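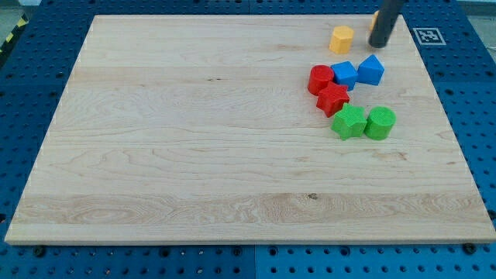 **Clovier adds solid maple boards to its Brarnik worktop line**

BRESTUM, February – Clovier will begin supplying light maple boards for its Brarnik range of benches and worktops, the company said. The boards are cut and glued at the Quaye workshop, where the first run of 300 pieces is being finished.

Each board is made up from planks joined edge to edge, sanded on both faces and sealed with two coats of hardwax oil. Knots with a diameter of up to 23 mm are accepted if they are sound and tight. Wavy figure and streaks in the grain are not treated as defects under the Brarnik grading rules.

"Buyers asked for natural grain, so we widened the grade," said Korkor Boateng, product manager at Clovier. "Color will vary from pale cream to beige within a single board. We do not stain to match."

Boards are checked for flatness before oiling and again before packing. Any board that rocks on the reference surface goes back to the sander – a second failure means it is recut for smaller parts.

The standard board weighs 2 kg and ships flat with corner guards. Orders are open to trade customers, with a minimum of 23 boards.

Trade contact: Kekeli Dankwa, Clovier Sales Office, Brestum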